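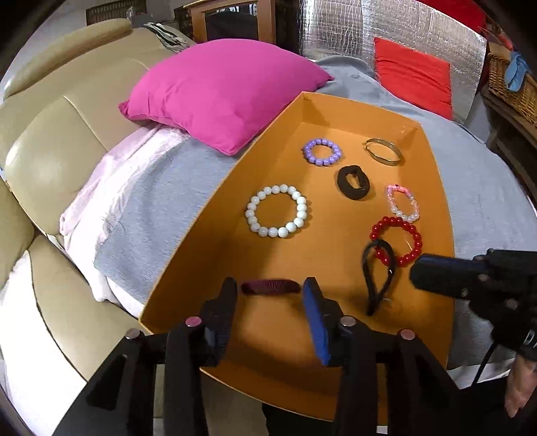 Sorting bracelets and hair ties with the hand-held grippers.

Open Day at Keleden: Your Questions

When is it?
Sunday, 5/19/24, all afternoon. Come whenever you like and stay as long as you like.

What will I get to see?
The sorting table people always ask for! You hold a gripper, squeeze, and try to lift a hair tie or a beaded bracelet out of an orange box. It looks easy until you go for a thin bangle – those are tricky, and we love watching people figure them out.

Can I try it myself?
Yes, please do! Turns last 20 minutes, and you can get back in line for another go.

Do I need to know anything about robots?
Not a thing. Yoshinori Murakami gives a short hands-on intro before each turn, and he's happy to talk about fingers, joints and pivot pins for as long as you'll let him.

What happens to the recordings?
If you say it's okay, your picks go into Tilahun, our collection of everyday handling tasks. It had 3,584 picks in January, and 462 of those were hair ties and bracelets. You can also just play and not be recorded.

Is it good for kids?
Very much so. The grippers are light enough for most kids over seven, and an adult should stay close by.

Should I bring my own things to pick up?
Sure – small, soft and clean is best. Please leave anything precious at home.

Where do I park?
Use the Sostumholm lot and come in by the side door. The front steps are closed.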